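**Postik pad: last firmware before the server shutdown?**

**tk_lowpass** wrote:
Skendance confirmed Saturday that the Postik grid controller is discontinued. Existing units keep working over USB MIDI, but per-pad velocity curves are stored through their online editor. Does anyone have the 1.7 installer with the offline editor included? 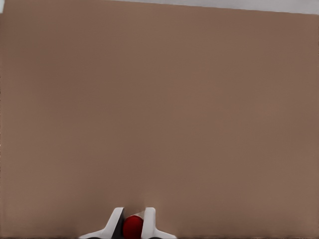
*Tabletop with gripper, render*

**Chaimongkol** wrote:
I have it. The installer is 53 MB. It writes curves to flash without logging in. Back up your presets first, the update wipes all 172 slots.

**mirnholm_audio** wrote:
It doesn't wipe them. It resets the index, and the data stays until overwritten. I read mine back with a SysEx dump after updating.
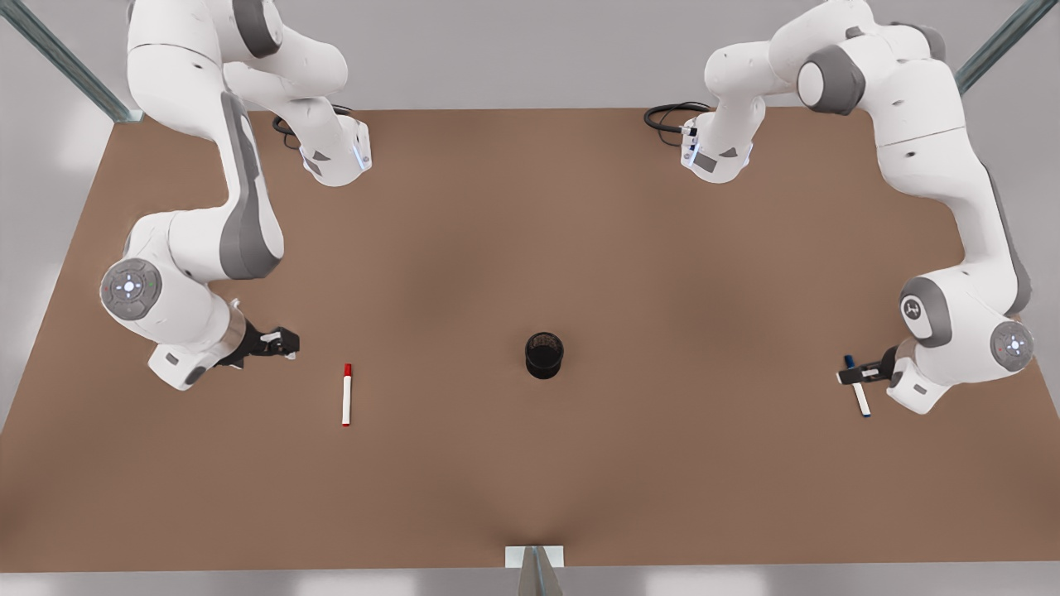
*Last edited: Saturday, 9:40 pm*

**Chaimongkol** wrote:
On board revision 2, maybe. Mine is the first revision and the dump came back as zeros. Same installer, same cable.

**tk_lowpass** wrote:
Rev 1 here too, so I'll dump before updating. What buffer delay are you using between messages?
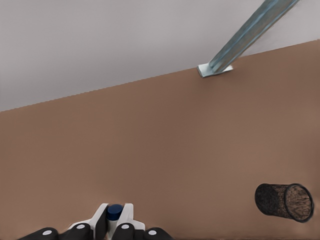
**mirnholm_audio** wrote:
Set the delay to 60 ms, or the unit drops packets. For the stand, I gave up on the plastic feet and want a metal brace behind the pad. The slanted strut in the render above, the slender steel channel, is the profile I mean. Aluminum flexes when you play hard and the sensors read it as aftertouch.

**Chaimongkol** wrote:
Flex isn't your problem. Raise the aftertouch threshold. The default is far too low.

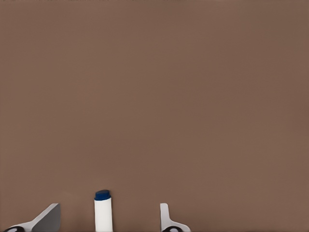
**Burgi Mayrhofer**

Threshold alone didn't fix mine. I logged 1,333 aftertouch messages in one take with it at maximum. Replacing the foam under the pads stopped most of them. I can post the foam thickness once I find the calipers.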